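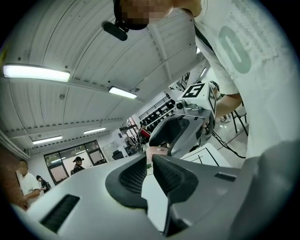 Figure 4.1 Two hand-held grippers at a work table during the open day. The printed markers sit on a mount on top of the second one.

Chapter 4
Teaching by Hand

In this chapter you will
find out how a person's hand movements become something a machine can practice from
learn the words gripper, demonstration, episode, and fiducial marker
plan a short demonstration of your own and decide what to throw away

4.1 A Day at Plerkside

I almost didn't go. I had a stack of lab reports to grade and the drive to Plerkside is long and dull, but my old colleague Waldemar Laskowska had been after me for months to come see what his group was up to, and on 1 March 2025 they opened the doors to anybody who cared to walk in. So I took a notebook and a sandwich and went.

I should admit what I was expecting. I thought I'd see big orange arms behind a fence, swinging car doors around. You may be picturing the same thing, especially if you just finished Chapter 3. What I found first was people standing at tables, working with tools they held in their own hands. Look back at Figure 4.1 and you'll see what I mean. The tool that person is reaching for does the same job as the end of a robot arm, only there's a human being on the other side of it.

Waldemar handed me one before I had my coat off. "Pick up the sponge," he said. I picked up the sponge. "Now put it in the bowl." I did that too, feeling a bit silly. Then he told me I'd just made a demonstration, and that it was a bad one.

Why bad? I had dropped the sponge from too high up, for a start, and it bounced off the rim before it went in. I'd also waved the gripper around while I was making up my mind. A friend watching me would have ignored all that. A learning program doesn't know which parts of a movement matter, so my dithering goes into the pile along with the good stuff, unless somebody takes it out.

I tried again. And again! By my sixth or seventh go I was getting quite smooth, and a line had formed behind me, so I gave it up to a girl of maybe ten who was better at it than I was on her very first try.

4.2 What You Are Holding

A gripper is the part of a robot that takes hold of things. Some have two hard jaws, like pliers. Some use suction. The kind in Figure 4.1 has soft pads that face each other across a gap, and you can see right between them in the closer of the two tools. Soft pads are forgiving. If you come at a paper cup a little crooked, a soft pad gives way where a hard one would crush the cup or knock it over.

Now find the number 5. It's part of a black-and-white pattern on top of the second gripper, on a mount shaped like a cube, and there's another pattern on the cube's side. These are fiducial markers. "Fiducial" comes from the Latin word for trust, and the idea is that a camera can trust what it sees there. The size and shape of the pattern are known ahead of time, so when the square looks small, the software can work out that it's far away, and when it looks squashed, that it's tilted. Put patterns on more than one face of a cube and the camera has a better chance of finding one of them as the tool turns.

I asked Waldemar what happens when a sleeve gets in the way of a marker. He made a face. Then he showed me a recording where the position of the tool jumped clear across the table and back again in less time than it takes to blink. The person holding it had moved perfectly normally. Their cuff had flopped over the pattern. (Roll up your sleeves for Activity 4A. I mean it.)

4.3 Episodes, and Why There Are So Many

One complete try at a task, start to finish, is called an episode. My sponge going into the bowl was an episode. So was my sponge bouncing off the rim.

On a whiteboard near the door the group had been keeping a running total for the bowl task, and when I arrived it read 3,944. I laughed out loud. Who needs to see a sponge go into a bowl 3,944 times? But Waldemar was quite serious. They had set out to stop at 1,000, he said, and the robot they trained on those did beautifully as long as the bowl stayed on the left. Slide it to the right and the arm would reach for the place where the bowl used to be. At 2,000 they had moved the bowl all over the table, and then someone brought in a different bowl, a shallow one, and off they went again.

More of the same doesn't help very much, in other words. The group had needed more kinds of episode: other bowls, other starting places, left-handed people, slow people, people in a hurry. I was useful to them after all, he told me kindly, as a clumsy person.

They don't keep everything, either. Of the episodes recorded the week before my visit, 173 had been set aside. Waldemar let me read the list of reasons, which was scribbled on the back of a parts invoice from Harries. "Marker hidden" came up a lot. So did "talked to visitor, forgot to let go."

4.4 Watching the Robot Try

After lunch they ran the arm itself, a secondhand Galteo with a gripper on the end much like the one I'd used. We all crowded up to the tape on the floor. It reached out, hung over the sponge for a moment, came down a little to one side, and closed on nothing. A groan went up. Then it opened again, shifted over, and got it, and people clapped as if it had kicked a field goal.

I wrote down that little shift, because I was pretty sure I'd seen it before. Several of the people at the tables that morning had missed the sponge, moved over, and grabbed again. I asked whether those episodes were among the ones set aside. They weren't! The group leaves them in on purpose, so the robot gets to see what a person does after a miss. Keep that in mind when you reach Section 4.6, where we'll ask what counts as a mistake.

Words to Know
gripper: the part of a robot that holds objects
demonstration: a movement made by a person for a machine to learn from
episode: one full try at a task, recorded from start to finish
fiducial marker: a printed pattern of known size that lets a camera work out where an object is and how it is turned

Activity 4A: Be the Gripper
You'll need kitchen tongs, a sponge, two bowls that don't match, masking tape, and a phone or tablet for recording. Work with a partner.

1. Mark a starting place for the tongs with a piece of tape. Every episode begins and ends there.
2. Record ten episodes of moving the sponge into the first bowl. Leave the bowl where it is.
3. Record ten more, moving the bowl before each one. Switch to the second bowl halfway through.
4. Trade places with your partner and repeat steps 2 and 3.
5. Watch all the recordings together. Write down which ones you would set aside, with a reason for each in six words or fewer.

Save your list. You'll need it in Section 4.5, where we look at the sorting sheet used by a packaging company called Presano and compare its reasons with yours.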